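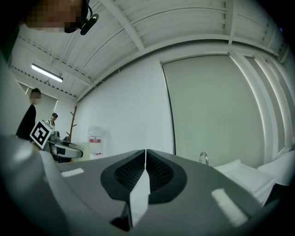
Home | Guides | Downloads | Support

4.2 Leveling the Shelf Unit

1. Place the Givura shelf unit against the wall and open the bottom door.
2. Turn each front foot clockwise to raise that corner. One full turn raises it 2 mm.
3. Set a level on the middle shelf and adjust until the bubble is centered.
4. Fix the wall strap to a stud with the long screw, part 1075.

CAUTION: Do not load the upper shelves before the strap is tight.

Note: On Palholm floors with thick carpet, repeat step 3 after one week.

Filed under: Assembly, Storage
2 comments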